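Evovance Home Skills
Unit 4 handout: Sorting a mixed pile on the kitchen table

Read this before the practical. You will need it again for the worksheet, which is due at the start of Unit 5.

4.1 What a mixed pile is

A mixed pile is what builds up when shopping, first aid, cleaning things and wrappers all get put down in one place. It is slow to deal with if you pick things up in the order they come to hand. In this unit we sort by where a thing is going, and only then carry it there. 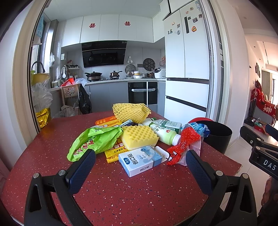
We use four groups: keep in the kitchen, keep elsewhere in the home, reuse, and throw out. Sponges and paper towels belong to the first group. Adhesive bandages go in the second unless you have a first aid drawer in the kitchen. Plastic bags are the usual problem – decide on a limit (the course uses 15) and throw out the rest.

4.2 Order of work

Start with the packaging. Check inside every bag and carton first, then flatten the cartons. Fruit nets and foam sleeves go out unless you have a use for them.

Next come bottles. Stand them up, check the caps and read the labels. Cleaning products and anything edible must not share a shelf. A bottle with a label you can't read is set aside and asked about.

Small packets are last. They hide under towels and cloths, so lift every soft item before you call the table clear.

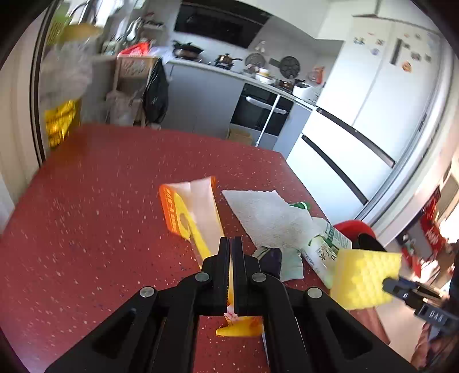
Fig. 4.2. Bottle on its side next to the sponge; green cap showing from under the paper towel.

4.3 Where the bin goes

Keep the bin at table height if you can, or on a stool at the end of the table. A bin on the floor across the room means a walk for every wrapper. The Drumo workbook suggests two bins. One is enough for a table this size – the second tends to fill up with things nobody has decided on.
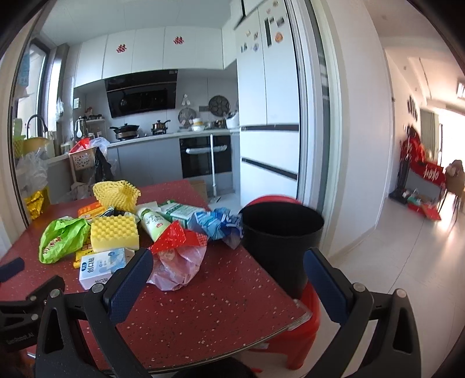 Fig. 4.3. Black bin on a red stool at the table's edge.

4.4 Worksheet

Choose a table or counter at home. Write down your four groups and list what went into each. Note anything you could not place and say why. Maximum 600 words.

Reading: Vermeulen workbook, section on kitchens, up to the storage tables.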